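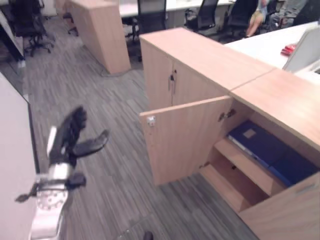
Kapitel 4
Vormachen statt Programmieren

Als ich zum ersten Mal versucht habe, einem Roboterarm das Öffnen einer Schranktür beizubringen, habe ich drei Wochen lang Koordinaten getippt. Ich war damals ziemlich stolz auf meine Tabelle: Griffposition, Anfahrwinkel, Bogenradius, alles schön sauber eingetragen. Dann hat jemand den Schrank eine Handbreit verschoben, und ich durfte von vorn anfangen. Ebere Ajayi, mit der ich mir damals den Schreibtisch teilte, hat sich das eine Weile angesehen und dann gefragt, warum ich dem Arm die Bewegung nicht einfach zeige. Ja, warum eigentlich nicht?

Genau darum geht es in diesem Kapitel. Wir lassen die Tastatur liegen (na gut, meistens) und führen den Roboter durch die Aufgabe, entweder mit der Hand am Arm oder aus der Entfernung mit einem Steuergerät. Aus den Aufzeichnungen soll er später selbst ableiten, was zu tun ist. Im Englischen heißt das »learning from demonstration«, im Deutschen liest man oft »Programmieren durch Vormachen«, und bei uns im Labor sagen alle bloß »Vormachen«.

4.1 Zwei Arten, etwas zu zeigen

Beim kinästhetischen Vormachen fasst man den Arm direkt an. Die Motoren gleichen nur noch das Eigengewicht aus, und man schiebt Handgelenk und Greifer dorthin, wo sie hinsollen. Das fühlt sich am Anfang wunderbar an! Man spürt sofort, wenn ein Gelenk an seinen Anschlag kommt, und man lernt nebenbei eine Menge über die Mechanik. Der Haken: Der eigene Körper steht ständig vor der Kamera. Wer später ein Modell mit diesen Bildern trainiert, bringt ihm unter Umständen bei, dass zu jeder Schranktür ein Ellbogen gehört.

Beim Fernsteuern bleibt man aus dem Bild, jedenfalls wenn man sich geschickt hinstellt. Man bewegt einen kleineren Führungsarm, einen Handgriff mit Lagesensor oder im einfachsten Fall einen Joystick, und der große Arm macht die Bewegung nach. Dafür fehlt einem das Gefühl in den Fingern. Ob der Greifer die Türkante sauber fasst oder schon daran zerrt, sieht man erst, wenn es fast zu spät ist. Meine erste ferngesteuerte Demonstration habe ich nach wenigen Sekunden abgebrochen und mir erst einmal einen Kaffee geholt.

4.2 Warum ausgerechnet Schränke?

Ich komme in diesem Buch immer wieder auf Schränke zurück, und das hat nichts mit einer Vorliebe für Büromöbel zu tun. Eine Tür an Scharnieren lässt der Hand kaum Spielraum: Wer die Kante festhält, muss dem Bogen folgen, sonst verkantet alles. Danach kommt der freie Teil, das Hineingreifen, und da gibt es auf einmal viele brauchbare Wege. Ein Ordner, der flach auf einem Brett liegt, will anders gegriffen werden als einer, der aufrecht steht. Für Menschen ist das eine einzige Handlung. In den Daten sind es mehrere Abschnitte mit ganz verschiedenem Charakter, und die Übergänge dazwischen machen die meiste Arbeit.

In unserem Übungsdatensatz Pramix, der Sie durch die nächsten Abschnitte begleitet, stecken 214 Demonstrationen dieser Art. Aufgenommen hatten wir 406. Den Rest haben Leonardo Pagano und ich an langen Dezemberabenden aussortiert, und über die Gründe reden wir in Abschnitt 4.5 ausführlich - da steckt nämlich mehr Lehrstoff drin als in den gelungenen Versuchen.

4.3 Bevor Sie anfangen

Sie brauchen für die Übungen keinen eigenen Roboter. Wer einen hat, umso besser, dann machen Sie bitte gleich mit. Legen Sie vor der ersten Aufnahme fest, wo eine Demonstration beginnt und wo sie aufhört. Schreiben Sie es auf, und zwar so, dass eine zweite Person es genauso verstehen würde. »Tür offen« reicht nicht. Wie weit offen? Darf der Greifer die Kante noch berühren?

Aufgabe 4.1: Öffnen Sie zu Hause sechsmal dieselbe Schranktür und notieren Sie jedes Mal, an welcher Stelle Ihre Hand den Kontakt löst. Vergleichen Sie die Notizen erst am Schluss und bringen Sie sie zu Abschnitt 4.4 mit.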